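Search this site
Search
Menu

Notes from the spare room: on sleeping badly, and then a bit better

Thank you for all the messages after the last newsletter, the one where I moaned at length about waking at ten to four every morning. I had 67 replies, a record by miles, and nearly every one of you is awake at ten to four as well! We could have had a choir going.

So this month I'm going to tell you what I tried, because a lot of you asked, and because I have been boring everyone at home with it and need a fresh audience.

First, the phone. I know, I know. I bought a proper alarm clock from the hardware shop in Tusden (the one with the buckets outside) and the phone now spends the night in the kitchen on top of the bread bin. The first week was horrible. I lay there composing emails in my head. By the second week I'd stopped reaching for it, though I did once get up and walk all the way downstairs to look up how old a tortoise can get.

Then the room itself. I'd been sleeping under the same heavy duvet all year round, which is daft when you say it out loud, and I had the radiator on as well. I turned the radiator off and swapped the duvet for layers, so I can throw one off without waking up properly. It has made more difference than anything else on this list, and it cost me nothing, as the airing cupboard was already stuffed with the things.

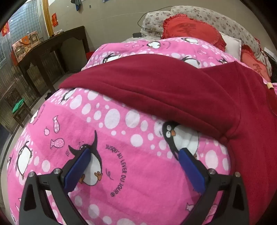
Penguins and fish on bright pink fleece.

Next came the money part, where I was less sensible. I spent £28 on a lavender spray from a stall at Gradanlow market and it made the whole landing smell like a great-aunt's handbag. No effect on my sleep whatsoever. I also very nearly bought a mattress topper from Hanrahan for £239, had it in the basket and everything, and then went and turned my mattress round instead. The dip is now at the foot end. I'll let you know how long I hold out, but for the moment I'm rather pleased with myself.

Several of you wrote to recommend getting up if you can't drop off after a while, and I was very sniffy about this. Getting up in the cold? In the dark? But I've come round. I keep a lamp and a dull book on the landing chair — mine is a history of canals, and it's very thorough — and I sit there until my eyes go. Usually I manage 2 pages. I have been on the same lock since June. 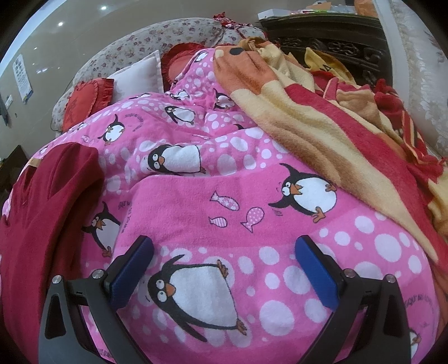 The other thing I've changed is what time I make the bed, which sounds like nothing. I used to leave it in a heap all day and then wrestle with it at eleven at night, hunting for the edge of the sheet and getting crosser and crosser. Now I pull it straight while the kettle boils in the morning. It isn't hotel standard and it never will be, but going up to a bed that's more or less ready feels like a small kindness from earlier me. I've also banned ironing in there, and paperwork, and that suitcase I hadn't unpacked from the Hundwood trip (it was mostly leaflets and one sock).

As for tea, I'm not giving it up, so please stop writing in. I've moved the last cup to four o'clock and that is my final offer. After that it's hot milk, or peppermint if I'm feeling virtuous, and I do concede that I'm getting up less in the night.

Where has all this got me? I still wake early, but it's closer to half past five now, and half past five is practically morning. The birds are up. I can put the wash on.

Next month I want to talk about naps, which I gather some of you feel strongly about. Do send me your views, for or against, and tell me whether you set an alarm or just take your chances. Replies to this email come straight to me.

We use cookies to remember your newsletter preferences. Accept / Manage settings

Contact | © Notes from the Spare Room | Back to top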